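2024年2月25日　阴，傍晚出了一会儿太阳

酸面团活了！早上七点不到我就醒了，拖鞋都没穿好就跑进厨房看罐子。昨晚睡前在玻璃罐外面套了一根橡皮筋，正好卡在面糊的高度，今早一看，面糊已经爬到橡皮筋上面好大一截，顶上鼓着泡，盖子一拧开，一股酸酸的、像没熟的苹果又像酸奶的味道冲出来。我站在那儿傻笑了半天，水壶响了都没去管。

这罐东西是一月里开始养的，中间死过一次（也可能没死，是我心急倒掉了，现在想想真可惜，那层灰水应该搅回去就行）。第二次换了黑麦粉，从Kelcombe那家磨坊买的，石磨，颜色发灰，抓在手里有点潮，像细沙。前三天疯长，第四天突然一点动静都没有，我差点又要倒，翻了好几个帖子，都说第四天到第六天是正常的沉默期，别动它，照常喂。于是忍住了。忍住真难。每天早晚各喂一次，一份老面，一份粉，一份水，刮刀刮干净罐壁，写标签，放回冰箱顶上。冰箱顶是全屋最暖的地方，这一点我是用温度计一处一处量出来的，暖气片旁边反而不行，夜里一停就凉透了。

说到记录，我现在写两份，一份在本子上，一份在这里。本子已经沾满面粉，有几页粘在一起撕不开。这里干净，还能贴图，就接着写在这里吧。

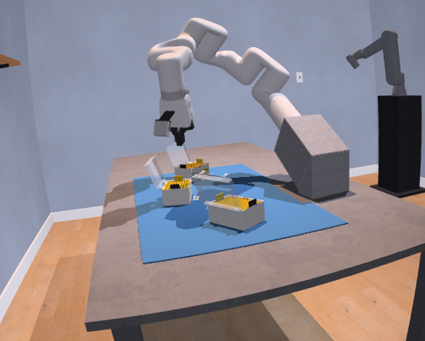
长臂，蓝垫子，三个敞口小盒。

今天的计划是烤一个真正的大面包，上回那个不算，那个是饼。

配方我改了又改，最后定成这样：高筋粉500克，水350克，老面100克，盐10克。百分之七十的含水量，很多人说新手要从低一点的开始，可我上回就是太干，面团硬得像橡皮泥，一点都不想长。粉先跟水拌到没有干粉，盖上湿布放着，等的时候去洗了头，回来一摸，哇，完全变了一个东西，软软的，能拉开。这个叫水合，书上写得很玄，什么面筋自己连起来，自己动手摸过一次就明白了。然后加老面，抓，捏，翻，手上全是糊，这时候电话一定会响，今天也响了，是Meesuk来问我订的藤篮要不要加衬布。我用手肘按的免提，说要要要，亚麻的那种。

Meesuk就是街角新开的那家厨房用品小店，上个星期才发现，里面窄得两个人侧身都过不去，可是东西真全啊！割包的刀片，铸铁锅，各种尺寸的发酵篮，连测面团温度的长针温度计都有。我在里面待了快一个下午，最后只买了刀片和一把刮板，篮子没有我要的椭圆形，只好订。今天用的是家里的漏盆垫茶巾，撒米粉，照样行。米粉一定要舍得撒，上回撒的是面粉，结果茶巾和面团长在一起了，揭下来的时候面团整个塌掉，我对着它说了几句不太好听的话。

加盐之后开始折叠。每隔半小时折一次，手沾水，从盆边抄到底下，往上提，提到它自己往下坠，再盖回来，转一下盆，再来。第一次折的时候它是一摊，第二次有点样子了，第三次已经能看见光滑的一面，第四次提起来的时候它整个跟着走，像一块绸子。我一个人在厨房里喊出了声。真的很美！怎么会有这么便宜的东西，面粉、水、盐，摸起来这么高级。

折叠的间隙很适合做小事情。我把窗台上的罗勒换了盆，把堆了好久的发票理了，又看了半集讲法国乡下公共烤炉的纪录片。村里的人轮流来生火，面团上割自己家的记号，出炉了凭记号认领。这个我太喜欢了，以后我也要有一个记号。想了一个麦穗，太普通；想了一片叶子，割起来像鱼骨头；后来在废纸上画了一弯月亮，一刀就够，手抖也没关系，就它了。

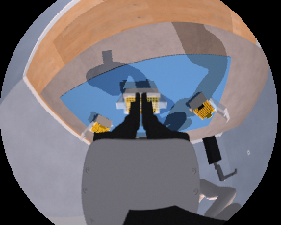

不过记号好画，刀难下。割包这件事我练了一个星期，拿冷藏过的剩面团练，拿橡皮泥练，甚至拿一块豆腐练过（豆腐太脆，没有参考价值，晚上做了麻婆豆腐，倒是很好吃）。要点好像是角度要斜，刀要快，下去就别回头。我的毛病是总想补一刀，补了就锯齿状，烤出来像被什么咬过。今天我给自己立的规矩是只准割一次，好坏都认。

下午两点多整形。台面上薄薄一层粉，面团倒出来，两边往中间折，像叠信封，再从上往下卷，收口朝下，用刮板往自己这边拖几下，表面就绷紧了，亮亮的，底下压着几个大气泡，我没舍得戳。翻进垫好茶巾的盆里，收口朝上，套个塑料袋，搁在冰箱顶上。本来应该冷藏过夜，风味更好，可我等不了，今天无论如何要吃到。下一个再过夜，我保证。

等它发的这段时间出去走了一圈，往Rirnham方向，沿着河，风很大，柳树已经有一点点黄绿色了，要眯着眼睛才看得出来。路过那家老面包房，门口的价目牌又换过，乡村大面包比一月份又贵了一点。隔着玻璃看他们的面包，割口都那么利落，耳朵翘得高高的，颜色深到接近栗子皮。以前我觉得那是烤过头，现在知道了，那是香味。我在橱窗前面站得太久，里面的人朝我点头，我只好进去买了一个葡萄干小餐包，边走边吃掉。

回来按了按面团，指头印慢慢弹回来一半，可以了。铸铁锅提前放进烤箱，开到最高温，我的烤箱标着250度，用温度计量过，根本到不了，所以我多预热了一会儿。把面团扣在烘焙纸上，茶巾顺顺利利揭下来（米粉万岁！），刀片蘸水，深呼吸，一刀，月亮。没有补。拎着纸放进锅里，盖盖子，关门，然后就是坐在烤箱前面的地板上等。

盖着盖子那二十五分钟是最折磨人的，什么都看不见，只有一点点味道从缝里钻出来。掀盖的一瞬间我闭了一下眼睛。睁开，它站起来了！圆鼓鼓的，月亮裂开成一道大口子，边上翘着一片薄薄的耳朵，虽然只有一小截，另一头是平的，可那是耳朵，我的第一只耳朵！后面开着盖再烤二十分钟，颜色从奶白变成浅金，再变成焦糖，底部敲一敲是空空的声音，咚咚的。

拿出来放在架子上，它自己会响。细细碎碎的，噼噼啪啪，是外壳在收缩。以前在书里读到说面包会唱歌，我还以为是写书的人太浪漫。我把脸凑过去听了好久，耳朵都烤热了。

照理要放凉两个小时再切。我放了五十分钟，算很有毅力了。切面有点湿，气孔上面大下面小，靠近底部有一条密实的，估计是老面再旺一点、发酵再久一点会好。可是味道！外壳脆得掉渣，里面有嚼劲，酸味淡淡的，最后才出来，配冷的咸黄油，我站着就吃了三片。

在Pokville的烘焙版上发了一帖，把配方和时间都写了，问底部那条密实的是怎么回事。发出去没多久就有人回。

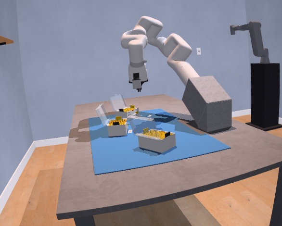 麦芽糖浆：底下那条是发酵不足，大概率没跑，你那个温度再多给一个小时试试。还有，切太早也会显得湿，下次忍一忍，放到完全凉。耳朵不错，第一次能出来就很好了，刀再斜一点，另一头也会翘。

我把这段抄进本子里了，“再多给一个小时”底下画了两道线。又有别人问我黑麦粉是哪里买的，我把磨坊的名字告诉他，顺便劝他不要一次买太多，石磨粉容易走油，我那一袋放在阳台的柜子里，封口夹了两个夹子，还是不太放心，明天要腾到玻璃罐里去。

晚饭是面包配番茄汤，汤是罐头番茄煮的，放了一把剩下的罗勒。吃完又把剩的半个包在布里，切面朝下扣在板子上，据说这样外壳不会软。老面喂过了，橡皮筋套在新的高度，这次喂得多一点，后天想试试加核桃和一点蜂蜜，或者加橄榄，还没想好。家里核桃只有一小把，明天去买。盐也快没了。

手上的面糊到现在还没洗干净，指甲缝里都是，键盘上也沾了一点。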